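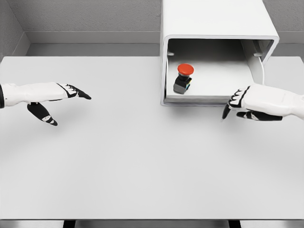

White cabinet with a red-capped push button inside, simulated.

Subject: Re: [sched-ops] Shift swap rules and minimum rest after the Vidulness upgrade

> We moved the Istthorpe site to the new release in July. Since then,
> swaps that used to post right away sit in "pending" until a
> supervisor opens them. Same users, same roles. We have 85 hourly
> staff there and the queue is over 200 requests deep. Is this a
> permissions change or a rules change?

It's a rules change. The older release checked minimum rest only against the shift being picked up. The current one checks both people in the swap, and it looks at the shift before and the shift after. If either check can't be completed, the request goes to pending and no message is sent to the employee.

At Skilldale the usual cause was unpublished schedules. When the next week is still in draft, the rule has no end point to measure from, so it holds the request. Look at the dates on your pending items. If most of them fall in the last two days of a published period, you have the same problem.

Two settings matter:

Rest window. Ours is 12 hours between the end of one shift and the start of the next. The upgrade reset it to the system default on any site that had inherited the value from its parent. Set it at the site level.

Look-ahead. This is how many days past the swap date the rule reads. The default is 7. We set it to 2, which covers the rest window and stops most of the false holds. Check this with whoever owns your union agreement before you change it, as some agreements also limit consecutive days and the same look-ahead feeds that rule.

Neither change is retroactive. Requests already in pending have to be resubmitted or cleared by hand. The bulk approve screen skips the rest check entirely, so I would not use it on a queue that size.

One open item on our side: the Semwal time clock export still carries the original employee ID on a swapped shift until the nightly sync. Punches made before the sync show up as unscheduled. If anyone has a fix that doesn't involve running the sync twice a day, please post it.

Skilldale scheduling support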